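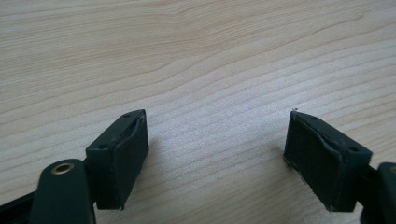 4.2 Wear at the fingertips. Most of our failed trials on the table-clearing chores did not come from planning. They came from grip. We ran 1,125 pickups across 6 chores (folding a washcloth, stacking saucers, pushing in a drawer, and so on) and the slips bunched up late in each pad's life. Figure 1 shows the two fingers open over bare tabletop, and the left pad has started to lift along its top edge, the right one is frayed with pale fibers showing. A lifted lip catches on thin cloth. Saucers mostly fine. Cutlery not fine.

We changed pads every 100 pickups after that. Helped at the Ginby kitchen, less at the Hirkalley workshop where the parts are oily to begin with. Glue choice was not tested, should have been.

Figure 1. Gripper fingers over the work surface, nothing grasped.

So can machines do these chores yet? Some of them, slowly, with a person near by to swap parts. A home user will not want to re-pad fingers between loads of dishes. We come back to cost in Section 5, where the 3 pad materials are compared seperately.

Xuelian Fu and Hugo Bustamante, Mar 10, 2024

Last updated: March, second draft

Comments

Rongrong Lü: Did the slips get logged by pad age or by pickup number? Table 2 reads like both.

Yufang Cai: We saw the same lifting at Bokcombe. Stitching teh edge lasted longer than glue for us.

Fengying Peng: Would like to see the drawer results split out, pushing isn't really grip.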